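Reading Beauty Claims
Session 4 handout: blogs, meet-ups and free samples

Bring this sheet to the session along with your notes on ingredient lists from last time. There is more on it than we will get through.

1. Where we left off

Last session we read labels. A label is dull, and the law has something to say about it, so it is a fairly safe place to learn. This week we move to the places where most people really pick up their ideas about skin and makeup: blogs, video reviews, brand evenings, and the comment threads under all of them. The rules there are looser and the writing is friendlier. Friendly writing is harder to read well.

I am not asking you to stop enjoying beauty blogs. I read several. I am asking you to notice, line by line, what the writer could possibly know.

2. Three kinds of sentence

Take any product review and sort its sentences into these groups.

Report. "I used it every night for 9 nights and my forehead peeled." The writer was there. You can doubt her memory, but she is in a position to tell you.

Claim of cause. "It cleared up my chin." She saw her chin get better. She did not see the cream do it. Chins get better by themselves all the time, and people tend to buy a new cream when their skin is at its worst, so whatever they buy gets the credit for the recovery that was coming anyway. Statisticians call this regression to the mean. You don't need the term for the quiz, but you do need the idea.

Borrowed line. "The formula locks in moisture at the cellular level." She did not see this, and she did not write it either. It came off a press sheet. Borrowed lines are easy to spot once you have read two or three reviews of the same product side by side, because the same odd phrase turns up in all of them.

Most reviews are a mix. The reports are the useful part, and they are usually the shortest.

3. Worked case: the Lacerda serum

Lacerda sells a night serum, and its packaging states that 19 out of every 20 women "agreed their skin felt smoother." We pulled a stack of blog posts on it in August. Go through the claim slowly.

Agreed. This is a survey answer. Nobody's skin was measured.

Felt. Almost anything with silicone in it feels smooth for an hour or two. So does plain petroleum jelly.

Smoother. Than what? Than before washing? Than the other cheek? The box does not say, and the small print gives the length of the trial but no comparison group.

The small print does give the number of people asked: 1262. That is a big group for this kind of survey, and several bloggers were impressed by it. Be careful here. A large sample makes a poor question more precise. It does nothing to make it a better question. If you ask a leading question of a thousand people you get a very steady wrong answer.

One blogger in our stack put the serum on half her face for the whole bottle and an ordinary drugstore lotion on the other half. She posted that she could not tell the sides apart. It is a single face and I would not hang much on it, but hers was the only post with any comparison at all. It had the fewest comments.

4. Meet-ups and brand evenings

Bloggers like to meet each other, and there is nothing suspicious in that. The picture gets muddier when a company pays for the room.

Our second case is a blogger evening run by Fisov, a makeup brand, at the Trikadberg, a small event space with a café on the ground floor. Guests got dinner, a goody bag, a short talk about the new lipstick line, and time to try it with good lighting and a makeup artist standing by. We have posts from some 9 guests. All are warm. Two mention that the evening was paid for. One says so in the first paragraph, and the other says so after the last photo, below a list of shade names. 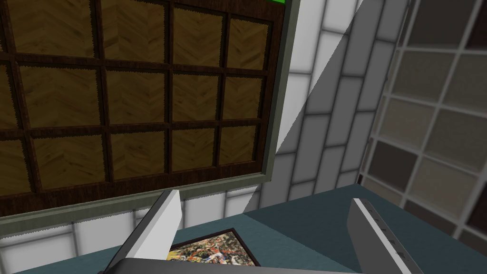 Wood-patterned squares set in a grid, with a pale tiled wall behind. Computer rendering.

Questions people raise when I teach this case:

Were the other guests lying? I don't think so. They had a nice night, met people they had only known through comments, and wore a lipstick put on by a professional. Of course they liked it. The trouble is that the lipstick is a small part of what they liked, and the post gives it all of the praise.

Does it matter if the gift is small? Probably more than people think. A lipstick costs the company very little. What it buys is the feeling of being a guest, and guests don't complain about the food.

What about bloggers who promise that free products never change their opinion? I would set that promise aside. They may mean it fully. They are also the last people able to check. Look at the record: does this blog ever post a bad review of something that came for free? If you can scroll back a year without finding one, that tells you more than the disclosure page does.

5. Photos as evidence

Before-and-after pairs get treated as the strongest part of a review. They are often the weakest. Check the following before you give them any weight.

Light. Side light shows every bump. Front light hides them. Turning your head toward a window is enough to "treat" mild acne.
Expression. A resting face before, a small smile after. Cheeks lift, lines move.
Makeup. Eyebrows are the giveaway. If they are filled in on one side of the pair, assume other things are too.
Time. Is there a date on either picture, or just the words "before" and "after"?
Phone settings. Many phones smooth skin by default, and the setting can change with an update without the owner knowing.

None of this proves that a given pair is misleading. It does mean that a pair without matching light and a stated time gap shows you two photos of a face and very little else.

6. Rating sites

Stakasel collects reader ratings for cosmetics and turns them into a score out of ten. Students like it because a number looks fair. Some things to think about:

Who bothers to rate? People who loved it and people who got a rash. The large middle group puts the jar back in the cabinet and forgets.

What is being rated? Read twenty entries and you will find scores for the scent, the pump, the shipping, and the customer service, all averaged together with scores for what the product does. A foundation with a broken pump can rank under one that turns orange by noon.

When? Most ratings are left in the first days. Sunscreen that pills under makeup will show that in a day. A cream sold for fine lines could not show anything in that time even if it worked – and yet the line creams have plenty of early tens.

I still use the site, mostly for the low scores. Specific complaints ("stings if it gets near the eyes," "the cap cracked") are reports in the sense of part 2, and when the same one comes up again and again I believe it.

7. Being fair

A sceptical reader can get lazy too. "They're all paid" is as sloppy as "they all love it." Some bloggers are better at describing texture, wear and shade than any company copy, because they wear the stuff through real days and their readers correct them quickly. Shade comparison on different skin tones is one area where blogs were well ahead of the brands, and I would take a careful set of arm swatches over an official color chart any time. Give credit for that kind of work when you write yours up.

8. For next session

Pick one review of at least 400 words, from a blog you like. Picking one you already despise makes the exercise too easy.

Mark every sentence R (report), C (cause) or B (borrowed). Some will be hard to place. Mark those with a question mark and be ready to say why.

Write one paragraph on what the reviewer was in a position to know, and one on what you would still want to find out before spending money.

If there are photos, run them through the list in part 5.

Print the review, with your marks on it, and hand it in with the two paragraphs stapled behind. Late work loses a grade unless you have talked to me first.

Handout last revised Sep 28, 2018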